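The Booth Is the Best Seat in the House

August
By a staff writer

I have a theory that you can judge a cafe by how long you can sit in it before your legs go numb. By that measure most of the places I eat in are failing badly. Metal stools, skinny chairs, those backless cube things that look great online and feel like a punishment by the time your coffee shows up. So when I say I've spent most of this summer in booths, please understand it was for my own health (and also for the pie).

The one that got me started was at Zisside, a lunch spot I ducked into on a Wednesday to get out of the rain. I stayed 3 hours! I had soup, then I had a second soup, and I read most of a magazine that belonged to the dentist next door.

A good booth starts with the bench. I want vinyl or something that wipes down like it, because I am a person who drops things, and I want a rounded front edge so nothing digs in behind the knees. Then the back. Vertical channels are everywhere right now, and I'm all for it – they look a bit like an old car seat, and they make a plain wall feel dressed up. Color helps too. Teal and light blue will always beat brown for me, although I know people who feel strongly the other way.

Tables are where it gets tricky. Four legs in a booth is a disaster, you spend the whole meal apologizing to somebody's shins. A single pedestal fixes that, and if it happens to be fluted with a bit of gold at the bottom, well, I'm not made of stone. Rounded corners matter more than you'd think as well. I had a bruise on my hip for most of June from a square one.

If you're tempted to try this at home, measure first. I paid $370 for a secondhand bench and it sat in my hallway for 50 days while I figured out how to get it around the kitchen door.
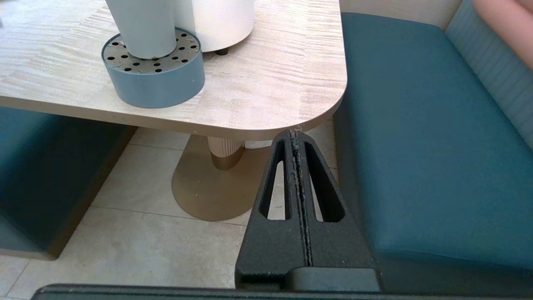
I did get it in eventually, with the door off its hinges, and I've eaten every breakfast there since.

Related
Hokex and the return of the lunch counter
Is vinyl cool again?
134 small kitchens we love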